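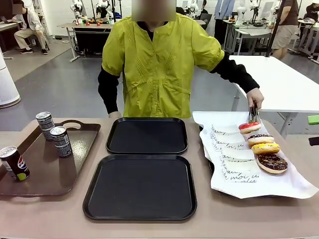
Put the drinks on their own tray, my sister said, or you'll be wiping crumbs off the cans all afternoon. She was on the phone at the time, shouting over a hairdryer, and I was stood in the kitchen with a box of donuts under one arm. She's right, annoyingly. She does this for her work do's and I do it twice a year for the hall.

So. Tray post. Written fast as I've got to be back in Huscombe before the shop shuts.

04/06/2022, the open afternoon at Hascombe Rooms. I said yes to doing the refreshments table back in May, when June felt miles off. No hot food, no kettle (the urn's gone again), just cans and things you can eat standing up.

Drinks first. Brown tray with the handle holes, the one I always grab because you can carry it full without your thumbs going in anything. Pepsi on there and the slim silver cans. Don't fill it right up. I did that at Easter and couldn't lift the thing, ended up ferrying cans over two at a time like an idiot. A few out, rest in the cool box under the table, top up when you walk past.

Donuts on the right. Paper under them, the white sort with the black curly French writing all over. "Moi" something, "de" something. I did French for years and couldn't tell you. It came off a roll from Stallen and I love it, it makes a supermarket donut look like you went somewhere. Let it hang over the edges of the tray, don't trim it. I used to trim it, and it just looked mean, and also I can't cut straight.

Little folded bits of the same paper go down next to the donuts, overlapping, so people can take one and pick up their donut in it. Beats napkins. Napkins stick to icing and then you're eating napkin. I fold mine the night before in front of the telly. 100 of them this time, and another 100 flat in a carrier bag in case, and my fingers were properly dry by the end.

Tongs! Metal ones. Do not go without tongs. Use your fingers and there's always one person watching you. Go in from the side, gently, and hold it low down, squeeze the top and you've got a dent and icing on the tongs and then icing on every donut after. Diagonal row looks better than a straight one, dont ask me why. Also you fit more on.

Then the black trays, the two square ones. They go in the middle and they start off empty, and every single time somebody wanders up and asks if I've forgotten something. I haven't. You want the space. One for the savoury bits when they turn up, the other for whatever people bring from home in a tin with a tea towel on. If you lay everything out full from the start there's nowhere for anyone's flapjack to go and it ends up on the windowsill in the sun. The big one at the front, smaller one behind, so you can reach both over the table without leaning your sleeve in anything.

Speaking of. Wear something you don't mind. Long sleeves and icing, ugh. Push them up before you start because once you've got sticky hands it's too late.

Left to right, I like drinks, then savoury, then sweet. My sister says that's backwards and people want the drink last so they've got a hand free. Tried it her way at the Eze supper and there was a jam by the door, everyone stood at the end dithering over the cans. Might have been the door to be fair.

Bare table, no cloth. I know some people will tut. The cloth slides, kids pull on it, and it's a nice enough table top, sort of a pinky beige, wipes down in a minute. The cloth lives in the cupboard with the bunting and can stay there as far as I'm concerned.

Things I need to get for next time, mostly so I can find the list:

- another roll of the French paper, Stallen order no. 2782
- second pair of tongs
- lid for the brown tray?? do they make them
- clips for the paper if we're by the open window
- a bin bag for cans only, taped to the table leg

Cupboard code is still 2112 for my own benefit, no it isn't for anything exciting, it's where we keep the squash.

Right, shop. Will do the savory bits in another post, I've got opinions on sausage rolls and no time to type them.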